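Flidach sanding block kit – quick review after one tabletop

Ok so I've had this thing since August and I keep getting asked about it so here goes. Typing between coats, excuse the mess.

What you get: one cork-faced block, one rubber one, a roll of 120 grit, a roll of 220, a little cutter. Tin box. The tin is nice. The instructions are one folded sheet and half of it is warranty stuff.

Paid 129 at Zastis. Saw it later for less at Rurnora, of course. Shipping was quick, box a bit dented, contents fine.

Why hand blocks at all? My orbital died and a replacement was 337 for the one I wanted. Not doing that for a kitchen table. Also I live over a neighbor who works nights, so noise matters. Blocks are quiet. Slow, but quiet.

The good. Clamping is great. You lay the paper in, flip the lever, done, and it stays tight. My old block had those little teeth that rip the paper at the corner every single time. Cork one is my favorite, bit of give, doesn't dig in. Fits my hand well (medium hands). The wedge shape gets into inside corners OK.

The bad. Rubber one has a sharp back edge. Left me a blister the first evening. Wrapped it with tape, fine now. The 120 paper clogs fast on anything with old finish on it, I went thru most of the roll on one chair. And the cutter is junk – use scissors.
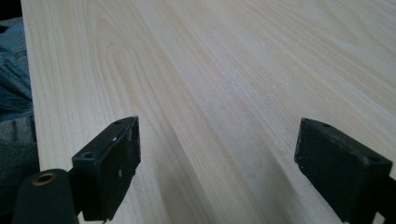
Pale board, grain running diagonally. Some white specks still on it.

Paper quality overall, middling. The 220 is better than the 120, no idea why. I switched to Dela Peña rolls halfway, same width, they fit the clamp no problem. So you're not locked in to the Flidach refills, big plus in my book.

Tip if you're new to this: pencil squiggles all over the surface, sand till they're gone, next grit. Go with the grain. Wipe down in between. Don't push hard, let the paper do it – I pushed hard and my shoulder let me know for 2 days.

Dust. There is no dust port, its a block. Wear a mask, open a window, vaccum after. Took me around an hour to clean the kitchen.

Would I buy again? For the cork block, yes. Wish they sold it seperately. If you have a working orbital skip this and get any cheap cork block for the edges.

4 out of 5. Minus one for the cutter and the blister.

Edit: lever still tight after the second chair. Will update if it loosens.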